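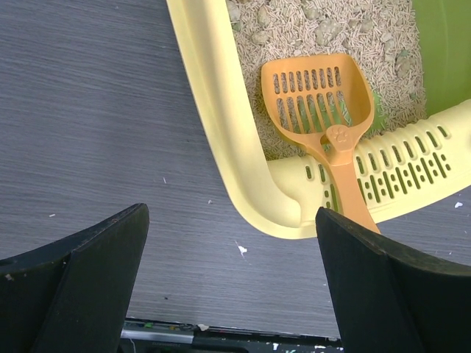
My position on household robots hasn't moved since December: they'll be ready for my house when one of them can do the cat, start to finish, without me hovering. By "the cat" I mean the box. People on this list keep bringing up laundry folding as the big test, and I'd like to put in a word for scooping. Look at what there is to deal with. The litter is thin little pellets lying every which way, the lumps are nearly the same color as what they're sitting in, and a couple of them are up against the wall of the box where a scoop doesn't want to go. The scoop itself is a slotted orange thing with a paw print on it, made for a human hand and a human wrist, and the handle lies right down across the front panel. You have to get your fingers around that before you've even started.

Malcolm Rudd wrote:

> I'll say it again, the hardware is there. Arms are cheap, grippers are
> fine, and Mundum has had one loading a dishwasher at their shop for
> months. What's missing is people willing to hand over a real chore and
> leave the room. You'd let a new cleaner have a go at your kitchen.
> Why not an arm?
>
> Also, what is it with you and the litter box? It's a sifting job.
> We solved sifting in the gravel business a long time ago.

Malcolm, you've never owned a cat, and I can hear it from here.

Gravel doesn't fall apart if you pick it up wrong. A clump does. Come in too steep and you cut it in half, and now you have two clumps and a lot of crumbs that go straight through the slots and back where they came from. Come in too shallow and you push it across the box like a snowplow. Then there's the shake. You have to shake enough that the clean pellets drop and stop before the thing in the scoop breaks up, and I couldn't tell you how I know when that is. I've been doing it for 14 years and I do it half asleep.

I'll give you the gripper part. Picking up the scoop is the sort of thing an arm can manage now, if the handle's where it expects. Mao puts it somewhere else every night. (Mao is the cat. He was here before the robots and has made no plans for their arrival.)

As for leaving the room, I did try that, with the Clernolik, which wasn't even an arm, only a box that raked itself. It raked itself 72 times in one night. I got up and unplugged it, and Mao watched me do it from the top of the fridge and wouldn't use the thing again. It's in the garage if you want it. Pay the postage and it's yours.

My proposal for a fair test, which I'd be glad to see somebody shoot down:

- used litter, the real stuff, no dried peas
- scoop left wherever the last person dropped it
- all the lumps out, including the ones by the wall
- no more than a spoonful of clean litter thrown away with them
- 4 mornings in a row, same box, no human touching anything in between

Floor counts too. If there's more grit around the box afterward than before, it's a fail. By that rule I'd fail most mornings myself, so maybe we argue about that one.

Matěj Štefanec said a while back that Trimine might lend out an arm if we could agree on a task. Matěj, is that still on? I'd bring my own box. I would not bring the cat.

Malcolm, your dishwasher: who scrapes the plates?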